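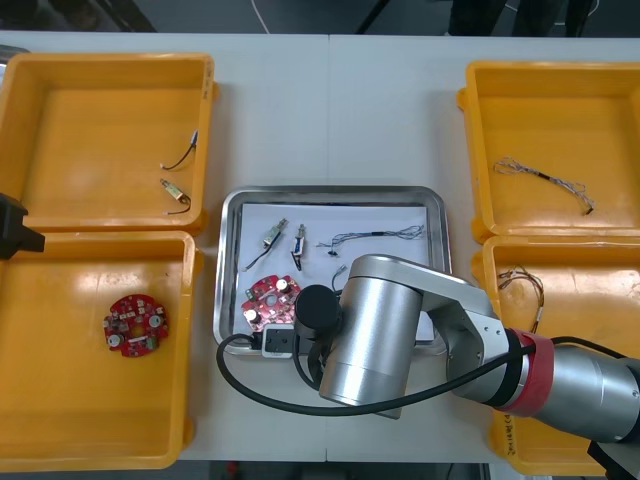

Unplanned Stops in a Two-Arm Sorting Cell
Project report, Group 2
Madalena Amaral, Minttu Sjöberg, Florêncio Nogueira
Supervisor: Benvinda Cordeiro

1. Background

The Hilham cell sorts small electrical parts from a steel tray into four yellow bins, with one arm serving each side. Our task was to write the pick sequence and run it for 600 cycles without a person stepping in. We did not manage this. The longest run ended at cycle 220, when the right arm went into a protective stop with the gripper low over the tray. This report deals mainly with that fault.

2. What happened

The arm was moving down to pick a round circuit board. The controller logged code 1012, which the Kemel manual lists as excess force at the wrist. Florêncio cleared the code and restarted from the same position. The arm stopped again at once. He then pressed the emergency stop and we left the cell alone until Benvinda Cordeiro had looked at it.

3. Cause

We first blamed the pick height, as the tray is lined with paper and we had measured it bare. Correcting the height made no difference. Minttu then moved the arm by hand with the power off and found that the cable along the outside of the arm went tight when the wrist turned past a certain angle. A clip had slipped towards the joint and taken up the slack. The force reading came from the cable, and the tray had nothing to do with it.

4. Changes made

The clip was moved back and a second one fitted. We limited the wrist rotation in software. A restart after 1012 now needs the arm to be backed off first, and a second person has to agree to it.

5. Remaining problems

Wire harnesses still snag on each other in the tray, and the gripper sometimes lifts two. The full run has not been repeated. Clementina Magalhães has asked for the cable check to be added to the start-up sheet, and Madalena is writing it up in January.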